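How to Read a Surgery Quote Before You Sign It

Be suspicious of any quote that fits on one line. My brother-in-law got one from the Srour clinic for a hernia repair: a single figure, 2,000, and the words "all inclusive." It included very little. The bill that followed had 7 extra items on it, and he paid every one before asking me to look.

I used to process claims, so I have a low opinion of the phrase "all inclusive." Do this before you put your name on anything.

Step 1. Ask for the itemized version. The front desk may say it doesn't exist. Ask for the billing office and put the request in writing. You want separate lines for the surgeon, the facility, anesthesia, supplies and lab work.

Step 2. Find out who bills you. The surgeon and the building often send separate bills, and the person putting you to sleep may send a third. Get the name of each one and check it against your insurance yourself. "We take your plan" can mean the building takes it and the people inside don't.

Step 3. Question the supplies line. Stitches, drapes and dressings can be lumped together as a "closure kit" or "procedure pack." Ask what's in it, and ask if unused items come off the bill.
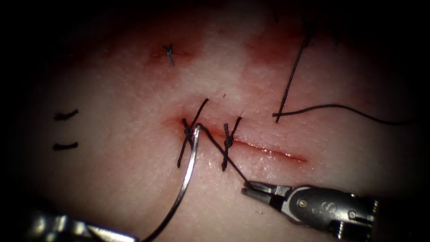
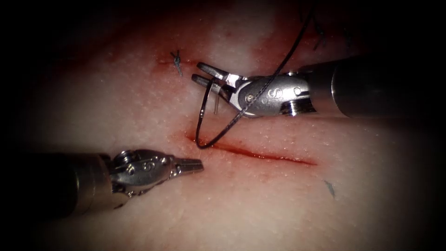
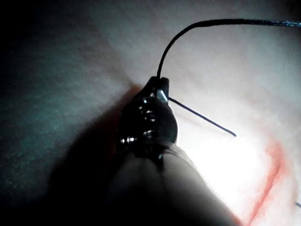 DRASTBERG, 8/5/25

Step 4. Look for a technology fee. Jin-sol Do, who read a draft of this page for me, had one for $569 on her quote under the name "Orow suite." She asked what it was and got a brochure. She asked again, in an email, and the fee was gone from the next version. I don't claim that works every time - but a charge that can't be explained is worth a second email.

Step 5. Ask about follow-up. Is the first visit after surgery in the price? What about having stitches taken out? Get the answer on the quote itself, not over the phone.

Step 6. Check the expiration date. My brother-in-law's quote was from February and had already run out when he signed.

You can buy software for this. I tried Grorken, which sorts your bills into colored folders, and I still had to read them. A pencil and the itemized quote did the same job.

If the office won't answer in writing, get a price somewhere else before you book.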